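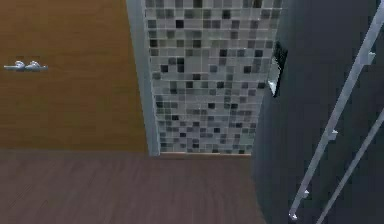
Fotógrafo de boda: ¿segundo fotógrafo sí o no?

marta_ninditz
Hola a todas! Nos casamos en mayo y estoy hecha un lío. El estudio que nos gusta (Leletti) nos pide 2.729 euros por el día completo, y si añadimos segundo fotógrafo son 508 más. Mi novio dice que ni hablar, que con uno sobra. Yo quiero que alguien esté con él mientras se viste, que es justo lo que me voy a perder... ¿Qué hicisteis vosotras?

Pilu84
Nosotros con uno y encantados. Vino conmigo y a él le hizo fotos su hermano con una cámara normalita. Son de mis favoritas del álbum, así que yo me guardaba ese dinero para la luna de miel.

comfort.atinga
Pues yo no estoy de acuerdo, Pilu. Lo del hermano sale bien si el hermano tiene mano, el mío me cortó media cabeza a mi padre jaja. Contratamos dos y en la ceremonia se nota muchísimo: tengo mi entrada y tengo la cara de mi marido a la vez. Lo volvería a pagar.

Pilu84
Ya, pero depende de los invitados, ¿no? Nosotros éramos cuatro gatos.

javi_ackah
Pregunta cuántas horas se queda el segundo. A nosotros nos lo vendieron como día completo y a las 7 de la tarde se fue, antes del baile - estaba en el contrato, culpa mía por no leerlo.

marta_ninditz
Uy, eso no lo había mirado! Les escribo hoy mismo. Comfort, ¿vosotros hicisteis preboda?

comfort.atinga
Sí, dos sesiones, y la primera fue un desastre de viento y pelos. En la segunda ya nos reíamos solos. Hazla, aunque sea cortita, que quita mucha vergüenza.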